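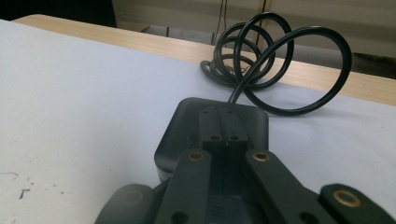

*Fig. 1. The gripper at the bench, fingers pointed at the black device, with its cable coiled up behind.*

## What I was trying to do

My project was supposed to be about grip force. It ended up being about rules, which sounds much duller, but I got properly into it (my housemates can confirm, they've heard all of it). The question I settled on was this: when a person holds a gripper in their hand and uses it to show a robot how to do a job, which safety rules are they meant to follow?

The big robot safety standards are mostly written for an arm bolted to something, with a person standing near it. ISO 10218 is the one everybody points you to first. With a hand-held tool the person is the arm! So a lot of the advice about keeping your distance doesn't fit very well, and I had to work out what could be carried over and what needed writing from scratch.

## The house rules I started with

Our lab had a sheet called the Zarden rules, after the old bench they were written for. It was 2 pages long and half of it was about where to hang your coat. My supervisor, Ghazal Dehghan, told me to treat it as a first draft and be as rude about it as I liked, so I was.

The parts I kept:

- Free hand stays off the work surface while the fingers are moving.
- Check the pivots and bushings on the fingers before each session, and write down anything that feels loose.
- Stop and put the tool down before you talk to anyone.

The parts I changed:

- "Keep cables tidy" became "no cable loops in the path of the fingers". Tidy means something different to everyone, and mine is apparently a low bar. A coil behind the object is fine by me as long as you aren't reaching over it.
- "Clean the bench" became "wipe the top and note any marks you can't shift". I like the white top because things show up on it, but that includes every speck and smudge, and I wanted those in the notes before someone took them for part of the task.

## Trying them out

I did 151 reaches under the new rules, each one starting with the gripper short of the object and ending with it back where it began. I stopped 80 of them early, nearly all for cable reasons, and I was a bit embarrassed by that until Ghazal pointed out that stopping early was the rule doing its job. Fair enough. I've left every one of them in the log.

The rule I broke most was the talking one. I'm a chatty person, and people kept walking in! By the last afternoon I'd put a note on the door.

## What I'd change

I'd split the sheet in two, one part for the person and one for the tool, and I'd put a date box next to the bushing check so it can't be skipped quietly. I'd also like a proper limit on session length. My wrist was complaining well before I finished, and I couldn't find a number I trusted enough to copy in, so for now the sheet just says to rest when it aches (weak, I know).

The Skirnen group upstairs have asked for a copy, and I'm sending them the version with my scribbles on it. The clean one goes in the appendix, once I've cut it down to one page.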